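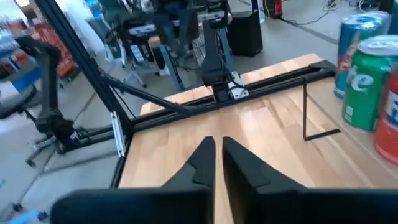
Two fingers, one small gap. The fingertips of a robot hand over a wooden tabletop, with two more robot arms behind.

Robot Hands in a Box: How the Gotow Kit Works

Sep 29, 2021
By Zarmeena Orakzai

Your hand has four fingers and a thumb. Many robot hands have only two fingers, and they can still do a lot of jobs. The kind of hand in our photo is called a gripper.

This month we looked at a gripper kit called the Gotow, made by a company named Starnitz. It is sold to schools and clubs. A grown-up needs to help build it, but children age 10 and up can run it.

What does a gripper do?

A gripper opens and closes. When it closes, the two fingers move toward each other and squeeze whatever is between them. When it opens, they let go.

Try it yourself. Hold your thumb and pointer finger out straight and put your other fingers away. Now pick up a pencil. Next, pick up a sock, then a coin lying flat on a table. The coin is the hard one. You probably slid it to the edge of the table or used a fingernail.

Robots have the same trouble with flat things. Narrow fingertips help, and so you will see many grippers with fingers that get thinner toward the end. The wide part at the bottom joins the fingers to the rest of the hand.

How does the robot see?

Your eyes are in your head, but a robot's camera can go almost anywhere. With the Gotow kit, you fasten a small camera near the wrist. It moves when the hand moves, so the robot always gets a close view of its own fingers.

A wrist camera is good for small, careful work. It is not so good for seeing the whole room. Some teams add another camera up high.

Who tells it what to do?

Inside the gripper is a motor. A computer sends the motor a number, and the number says how far open the fingers should be. In the Gotow kit, 0 means closed and 700 means wide open. If you type 350, the fingers stop halfway.

You can also teach it by showing. You press Record, work the fingers with a hand control, and press Stop. The computer saves the numbers and plays them back. It will copy your mistakes too.

What is in the box?

The kit comes with the gripper, the camera, a hand control, a cable and 6 practice blocks. The robot arm is not included. The price is $1,239, so this is something for a school to buy and share. The maker also sells a soft pair of fingertips called Fukach tips, for holding things that squash easily.

What did we think?

Our tester Asif Warraich, who is 11, had the fingers opening and closing after one lesson. He liked the hand control best. "The blocks were easy," he said. "The paper cup got crushed until I changed the number."

The instructions were harder. The page about plugging in the camera has very small print, and we had to ask our science teacher, Mr. Cervantes, to read it with us. The cable is also short – we had to move the computer closer to the arm.

Staying safe

Keep your own fingers away from the robot's fingers when the power is on. Tie back long hair. Find out where the stop button is before you start, and ask a grown-up to be in the room.

Words to know

Gripper: a robot hand that holds things by squeezing.
Motor: a machine part that makes other parts move.
Wrist: the place where a hand joins an arm, on a robot or on you.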